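最終更新:八月

台の上のもの

夜の七時。まだ明るい。八月だから。

エイビーナ・アメガシーは鍵を二回まわした。一回目は空回り。いつもそう。ストーネンの三階、北側の部屋、今夜じゅうに空にする約束だった。明日の朝にはもう別の人が入る。箱はまだ半分しか埋まっていない。

半分。いや、半分もない。

急げ。まず台所。皿は新聞紙、コップも新聞紙、足りなくなってタオル。鍋の中に調味料を詰める。叔母がよくやっていた詰め方で、叔母の部屋を片づけているのだと思うと手が止まる。止めるな。ふたをして、テープ。テープの端が見つからない。爪でさぐる。あった。

電話が鳴った。

「もう出た?」

タンチャイだった。タンチャイ・チャイモンコン。トラックを貸してくれる、ついでに運転もしてくれる、ついでに文句も言う。

「まだ。全然まだ」

「九時に下につけるよ」

「九時半」

「九時」

切れた。

本は小さい箱。大きい箱に入れたら持ち上がらないのは知っている。前の引越しで学んだ。叔母の本は料理と汽車の時刻表と、あとガーリーの町の古い地図。叔母はガーリーで生まれて、十八で出て、二度と帰らなかった。地図だけ持っていた。折り目のところが白くなって、駅の名前が読めない。

開くな。読むな。箱へ。

寝室。シーツをはがす。枕は捨てる。捨てる、と声に出して、袋に入れて、また出した。やっぱり捨てる。袋に戻す。

たんすの引き出しは上から順に。手袋、スカーフ、手紙の束。輪ゴムが切れて床に散らばった。拾う。拾いながら差出人だけ見てしまう。アリエー商店、アリエー商店、アリエー商店。請求書かと思ったら違った。中は全部、手書きだった。

「今月は新しい品が入りました。木の小さなものです。あなたの好きそうな」

それだけの手紙。次のも似たようなもの。

「先月のはお気に召しましたか。返事がないので召したのだと思います」

誰だろう。叔母は独り身だった。店の人と手紙のやりとりをするような人だとは思わなかった。いや、そもそも叔母のことを何も知らない。年に一回、果物を持ってきて、お茶を飲んで帰る。それだけの姪だ。お茶はいつも薄かった。

時計。七時四十分。うそでしょう。

手紙はかばんに。箱ではなくかばんに。立ち上がったら膝がしびれていた。

居間。ここが一番ひどい。棚がふたつ、机がひとつ、あとは細々したもの。叔母は捨てない人だった。ボタンの瓶。ひもの瓶。何のふただかわからないふたの瓶。瓶ごと包む。中身は見ない。見たら夜が明ける。

引き出しの奥から硬貨が出てきた。封筒に入って、鉛筆で「1000」と書いてある。数えない。これもかばんへ。

八時をすぎて、外がようやく暗くなった。電球をつける。ひとつ切れている。ひとつで足りる。

棚の一段目、終わり。二段目、終わり。三段目に手をのばしたとき、指が何かにひっかかって、布の包みが落ちた。軽い音。からん、という、木の音だった。

壊した。

そう思って、しばらく見下ろしていた。布は古いふきんで、端がほつれている。しゃがんで、ほどく。壊れていなかった。

何だろう、これ。

手の中でまわしてみる。帽子かけにしては小さい。指輪をかける? それともひもを巻くもの? ペンキも塗っていない、にすも塗ってない。鼻を近づけると、引き出しのにおいしかしなかった。

ふきんの裏に紙がはさまっていた。店の札だ。アリエー商店、品番3623、それから手書きで一行。

「クラステテッティ」

読めるけれど、意味がわからない。人の名前だろうか。品物の名前? もう一度声に出した。クラステテッティ。舌がもつれる。叔母がこれを言うところを想像した。あの低い声で。笑ってしまって、笑ったら急に、喉の奥がつまった。

だめ。急いでいる。

黒い机の上に、それをころんと寝かせた。包みなおす布をさがさなくては。さがしながら、また見る。

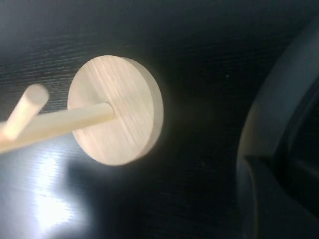

黒い机に寝かせた木の台。丸い底に木目が走っている。

かばんから手紙を出した。出すつもりはなかったのに。いちばん下の一通。封筒の角がまるくなっている。

「あれの使い道をお尋ねでしたね。実は私も知りません。父が作り、父は言わずに死にました。クラステテッティというのは父がつけた名です。何か輪になったものをかけるのだろうと母は申しておりました。お宅ではどうなさっていますか」

お宅ではどうなさっていますか。

叔母はなんと返したのだろう。返さなかったのかもしれない。でも、捨てなかった。ふきんで包んで、三段目に置いて、たぶんときどき出して、机に立てて。

エイビーナは自分の手首を見た。髪をしばるゴムがひとつ。はずした。台を起こして、短いほうの棒にかけてみる。

かかった。

それだけのことだった。かかったゴムを見て、はずして、またかけた。

電話。

「下にいるよ」

「九時って言った」

「九時だよ」

見たら九時だった。箱は山ほど、開いたままの箱も山ほど。テープの端はまた行方不明。

「上がってきて。手伝って」

「やっぱりね」

足音が階段をのぼってくる。三階ぶん、ゆっくり。そのあいだに残りを箱に放りこむ。瓶、瓶、時計、写真立て、もう新聞紙もない。スカーフで包む。スカーフは足りる。叔母はスカーフばかり持っていた。

タンチャイが戸口に立って、部屋を見て、ため息をついた。大きいため息。

「これ全部?」

「全部」

「棚も?」

「棚は置いてく。次の人が使うって」

「机は」

「机は」

と言いかけて、止まった。机は置いていくはずだった。そう書いた紙を渡してある。黒くて重くて、自分の部屋には入らない。入らないと思う。測ってはいない。

「その棒みたいなの、何」

「クラステテッティ」

「え?」

「クラステテッティ」

タンチャイは二秒ほど黙って、うなずいた。わかった、という顔で。わかるわけないのに。それから机の端に手をかけて、ちょっと持ち上げてみて、すぐおろした。

「階段、曲がるとこで一回立てないと無理だな。脚ははずれる?」

「たぶん」

「たぶんか」

ねじ回しは台所の箱の中。テープでとめてしまった箱の中。どの箱かはわからない。全部おなじ箱だ。

「開ければいいよ」とタンチャイが言った。もう開けていた。ちがう箱だった。鍋が出てきた。次の箱。本。地図がすべり落ちて、床でひらいた。

「ガーリーって、どこ」

「遠いとこ」

「行ったことある?」

「ない」

地図をたたむ。折り目が多すぎて、どっちに折るのかわからない。タンチャイが横から手を出して、いっぺんでたたんだ。

三つ目の箱にねじ回しがあった。脚は四本とも、固かった。一本目で手のひらが赤くなり、二本目でタンチャイとかわった。そのあいだ台はエイビーナの上着のポケットに入れておいた。底の丸いところがはみだして、かがむたびに肋骨にあたる。

十時すぎ、机の天板が階段を曲がった。壁に少しこすった。少しだけ。

鍵は郵便受けに入れる約束だった。落とす前に、一度だけ上を見た。三階の電球がついたままだ。

「消してくる」

「早くね」

走ってのぼった。息が切れた。からの部屋で、スイッチを押した。ポケットの中で髪のゴムが棒からはずれて、どこかへ行ってしまったらしい。暗い階段を、手すりをさぐりながらおりた。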